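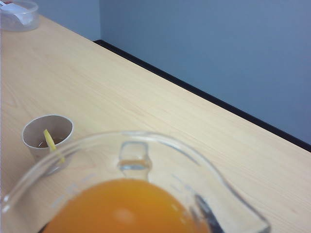 Tea that thin was not tea, according to Tomomi, and no amount of lemon was going to turn it into anything a person would pay for.

Itzel kept her hands flat on the table. She had wanted to believe in the Ellery method. The booklet had cost her 68 dollars and came with a sachet of leaves, a page on patience and a claim that the colour of a brew meant nothing.

"It's steeped 17 minutes," she said.

"In what, though? Tap water?"

"Cliltside water."

Tomomi tipped the paper cup towards the light and put it down again. She had grown up in Cliltside, and the water there tasted of the pipes. Everybody filled a jug at night and let it stand until morning, and her grandmother swore this took the flavour out – Tomomi had never noticed any difference.

"Who wrote the thing, anyway?"

"It doesn't say. Just Ellery."

"Of course it doesn't."

Itzel drank what she'd poured for herself. Lemon, mostly. Under the lemon there might have been something like hay, or she might have read the word hay on page five and gone looking for it. The stall at the February market was already booked, and she'd told her sister there would be samples.

"You could sell lemonade," Tomomi said.

"I don't like lemonade."

"You don't like this either."

Itzel picked up the booklet and turned back to the page on patience.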